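Merholm Grower Help Desk
Ticket 794: Field trial plots not syncing from tablet, seed loan totals wrong
Status: Closed
Product: Merholm Field Book
Site: Magesa bean and banana program

Opened, Saturday, 7:40 a.m.

Hi all, sorry for the weekend message but I'm hoping somebody is around! I look after the farmer records for the Magesa program, and we're in the middle of collecting plot data for the climbing bean trials. We've got 183 farmers registered for this season. The tablet shows all 183, lovely, but the web dashboard is showing 158, and the seed loan report is adding up from the smaller list. So as far as the report is concerned, a whole bunch of people never got any seed.

Things I've already tried, so you don't have to ask me:

Logged out and back in on the tablet. No change.
Pressed Sync Now with good signal up at the Darnel office (the best signal we have, right by the water tank). It says "Sync complete" with the green tick.
Checked the season filter on the dashboard. It's on the current season and "All villages".
Tried a different browser. Same number.

I haven't uninstalled anything because I'm scared of losing the plot notes. There's a week of germination scores in there and I do not want to walk those hills again.

Reply from support, 9:05 a.m.

Thanks for the clear write-up. Please don't uninstall or clear the app storage. Could you open Settings, then Sync Details, and tell us what it says next to "Held records"? Also, were any farmers added by import instead of typed in on the tablet?

My reply, 9:50 a.m.

OK, found it, I didn't even know that page existed. Held records says 25. Which is exactly the gap, so I guess that's where they're hiding!

And yes, some were imported. The Hosum cooperative joined us this season and they already had their own member list in a spreadsheet, so I loaded that straight onto the tablet from a memory card. I did it in one go and it looked fine. Names were right, villages were right, plot sizes were right. I spot checked a few against the paper forms and was quite pleased with myself.

Reply from support, 10:30 a.m.

That helps a lot. Held records are ones the server has received but won't accept until something is fixed. The tick on the tablet only tells you the sending part finished. Please tap one of the held records and copy the reason here.

My reply, 11:15 a.m.

It says "Member code already in use." I tapped through a few more and they all say the same thing.

So I pulled out the Hosum sheet and had a proper look. Their member codes are just a number with nothing in front. Ours are a number too, and we've been going since before they had a cooperative, so of course our low numbers are all taken. Their farmer 6 and our farmer 6 are two completely different people, one up on the ridge growing bananas and one down by the road with beans and a bit of cassava. The tablet let me save both, which I have to say I find a little annoying (it could have warned me!).

Before I touch anything: if I change the codes, do the germination scores stay with the right farmer? And what about the seed loans? Those were handed out against the old code and everybody signed for their bags.

Reply from support, 11:40 a.m.

The scores and loans are tied to the record itself, so changing the code will not move them. Please make a backup first: Settings, Backup, Save to Card. Then give the Hosum members a prefix of letters, change the code on each held record, and sync again. Agreed about the warning. We've passed it on to the app team.

My reply, 3:20 p.m.

Backup done. I went with HOS in front of the number, which the cooperative was happy with when I called them. They'd like the same codes on their weighing slips now too, so I may have made myself more work there.

I changed them by hand, one at a time, with a cup of tea. Then back to the water tank for signal. Held records now says 0, and the dashboard is showing 183! The loan report took a few minutes to catch up and then the total matched my paper ledger to the bag. I checked the two farmer 6 records first and both have their own plots and their own scores.

One leftover thing. The printed farmer cards for Hosum still have the old codes on them, and the enumerators scan those at harvest. I'll reprint, but it will be a while before I get to the last villages.

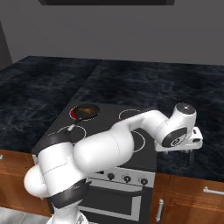 Will the old cards still scan while I'm waiting to hand out the new ones?

Only if you add the old number in the "Other code" box on each Hosum record, and the tablet will then ask the enumerator to choose between the two farmers whenever a number is shared.

My reply, 4:10 p.m.

Perfect, I'll fill in the Other code box on Monday and show the enumerators what the pop-up looks like, so they don't just tap the first name. I tested it with one card and both farmers came up with their village next to the name, which makes it pretty easy.

Also making a note here for whoever does the import next season: put the prefix in the spreadsheet BEFORE loading it, and look at Held records afterward, whatever the green tick says. We have another group that wants to join for the banana sucker distribution, and I bet their list starts at 1 as well.

You can close this one. Thanks so much for answering on a Saturday!

Closed by support, 4:25 p.m.
Cause: duplicate member codes from spreadsheet import.
Fix: prefix added to imported members, records synced again.
Follow-up: request logged for a duplicate code warning at import.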